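Hi Shirley,

You asked for something readable this time and not the spreadsheet, so I've put the spreadsheet away and I'm just going to tell you how the workstation refurbishing has gone since we last talked. The short version is that we're in decent shape, a little behind on finished machines and comfortably ahead on money, and I have one request for you at the bottom.

The big news is that the Arsenault donation came through in May! We'd been promised old engineering desktops for so long that I'd quit mentioning them to people, and then Dale Tremblay called on a Wednesday and asked whether we had a loading door. We do, sort of. Forty towers came up the ramp that afternoon (my back remembers every one of them) and they're now stacked in the long room at Staswood with a sheet of paper taped to each lid. They're good solid workstations, older but nowhere near worn out, and they came with proper graphics cards and a lot of memory slots, so they'll suit the drafting students at Plaken a lot better than the little office boxes we were handing out last year.

So far 14 are completely done, meaning cleaned, tested, loaded up and signed off by Effie Imrie, who won't sign anything she hasn't left running overnight. I had told you we'd be at twenty by now. The gap is nearly all down to the processors. We decided early on to pull every one, clean off the old thermal paste and start fresh, and that's slow going when the paste has been baking for years. Some of it wipes right off. Some of it has set like grout and you sit there with a swab and a bottle of alcohol wondering about your life choices. Kamrul Bhuiyan has gotten very good at it and can do a socket in the time it takes me to find my glasses, but he's only in two afternoons a week.

Spending is easy to report. We've used $1,702 of the parts budget, mostly on solid state drives, plus paste, swabs, canned air and a second antistatic mat. Memory was cheaper than I'd feared. Fadwa Salem found us a batch of used sticks for $380 and all but two of them passed testing, and the seller swapped those two without a fuss. I'd been carrying a much bigger number for memory in my head, so that's where the cushion came from.

Two things haven't gone so well. The labels from Gekusa don't stick to the painted lids, at all, they curl up and end up on the floor, and we've gone back to masking tape and a marker. And I badly underestimated the dust. I'd planned on an hour of cleaning for every machine and it's closer to two if you want to get down between the slots and into the fans. I've moved the cleaning to its own day so the whole room isn't sneezing while Effie is trying to test. 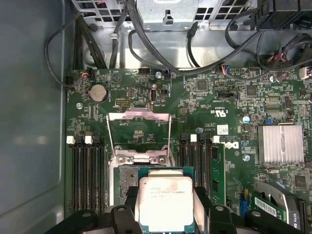
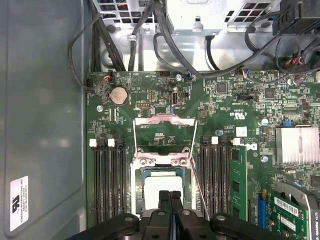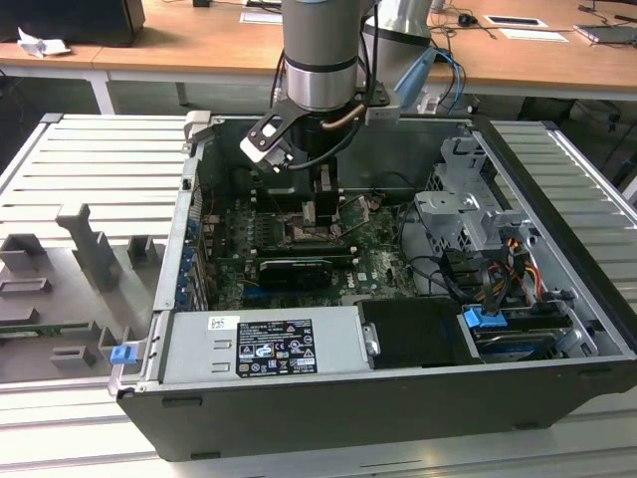

Processors are going to stay the bottleneck for the next stretch, so I've changed the order we do things in. Up to now we cleaned first and then opened the socket, and we kept knocking fresh dust around where we least wanted it. From here on the chip comes out, gets checked against the sheet and goes in a lidded tray before anybody touches the canned air. The one in the close-up is a Xeon E5-1630V3, and you can see the gray smudges on the lower half of its lid and the old paste smeared beside the socket, so you'll get an idea of what Kamrul is up against. The board in the last shot is a pretty fair example of the dust, too. I'm also asking everyone to write down which slots have memory in them before they start, after we spent most of a morning arguing over one machine that had come in with less than the sheet said.

If that holds up, I think we can get through the next ten by the time Plaken needs its first delivery. They've agreed to take the machines in two batches, and they're picking up, which saves us renting the van.

Now the request. Could we move part of what's left in the parts money over to bench hours for Kamrul? He'd happily take a third afternoon and I'd much sooner pay for that than buy more stuff. Effie agrees, for what it's worth, and she doesn't agree with me often. A quick yes or no by email is plenty, and if you want to come by and see the stacks for yourself, mornings are quieter. Use the side door, the front buzzer is broken again.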